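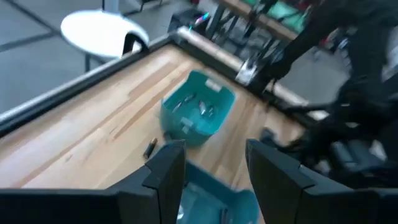

My butcher-block bench top with the teal bins on it, Saturday morning

Bench top is finally in! (and a question about bins)

pinnacle_pat wrote:
I've been lurking in this section for ages reading everybody's bench threads and now I get to post my own. The butcher block went on last weekend and I can't stop running my hand over it. I love the way the strips go from really pale to almost honey colored. I was going to stain it and now there's no way I'm covering that up.

Top cost me 300 at the Radulović yard, and they had a stack of them so I got to dig through and pick the one with the streaks I liked. Oil is two coats so far.

Now the question. I sort small hardware in the teal bins, the one at the back has two little white labels on it, and I'm trying to decide whether to keep them loose on the top or hang them off the silver rail at the back. There's already a small bracket on it. What do you all do?

dekker_bench wrote:
Oh that is a pretty piece of wood! Good call on skipping the stain.

I'd keep the bins loose. I had mine hung up for a year and every time I needed screws I took the bin down, carried it to the vise, and then left it there. So they lived on the bench anyway. Sloped sides are great for loose stuff because you can get your fingers in and scoop.

- Arnout

marblejar wrote:
Have to disagree with Arnout. Hang them!! A bench top is for working on. The minute you let two bins sit there you've got nine, and then you're gluing up a drawer on the floor. Ask me how I know.

Also what are the shiny little cylinders? Spacers?

pinnacle_pat wrote:
Spacers, yep, for the shelf uprights. I bought a bag of 99 from Flulline (I guess 100 was too many) and I'm still finding homes for them. The black one lying out on the wood is a different kind, it goes on the bottom of the uprights. I'm keeping the silver ones and the black ones in separate bins so I quit grabbing the wrong one.

hirose_c wrote:
Gorgeous top. What oil are you using? I did mine with the Lenari hard oil and it went a lot more yellow than I wanted, yours still looks nice and blond.

Two coats isn't enough though. I'd go to four at least, and do the underside too if you haven't. Mine cupped the first winter and I had to take it off the base and start over.

Chiharu

pinnacle_pat wrote:
Oh no, I haven't done the underside at all. It's just a plain mineral oil from the grocery store, nothing fancy. How long did you wait between coats?

hirose_c wrote:
Overnight, and wipe off everything that's still sitting on the surface in the morning. Plain mineral oil is fine and it won't yellow on you, you'll just be doing it again in June. Get the end grain really good, it drinks the stuff.

oldgrout wrote:
Nice bench. One thing I'd look at is how the top is fastened to that black rail. If you ran screws straight up tight through the metal the wood can't move. Slot the holes or use washers with a bigger hole. My brother-in-law's split right down a glue line.

marblejar wrote:
+1 to slots. Figure-eight fasteners work too.

pinnacle_pat wrote:
Okay, now I'm nervous, going to crawl under there tonight. I used 16 screws and they are all very, very tight.

dekker_bench wrote:
Sixteen is plenty, you could lose half of them. Back them all out a hair for now and do the slots when you pull the top to oil underneath. One job instead of two.

And I'm still voting for loose bins. If you want them to stay put, stick a square of drawer liner on the bottom. Doesn't hurt the oil finish and they don't skate around when you reach in.

marblejar wrote:
Arnout's bench has had the same coffee can on it since I joined this forum, so consider the source :)

If you do hang them, the Preltari clips fit most bins with a lip. I paid way too much for mine but they come off one-handed, so you still get to carry the bin over to the vise.

pinnacle_pat wrote:
Ooh, one-handed might be the answer. Update: crawled under, backed off every screw, and one of them gave a creak I did not enjoy. Top comes off next weekend for oil and slots. I'm going to try liner under one bin and a clip on the other and see which one I stop noticing first.

hirose_c wrote:
Post the underside when you've got it flipped! I want to see if those streaks go all the way through.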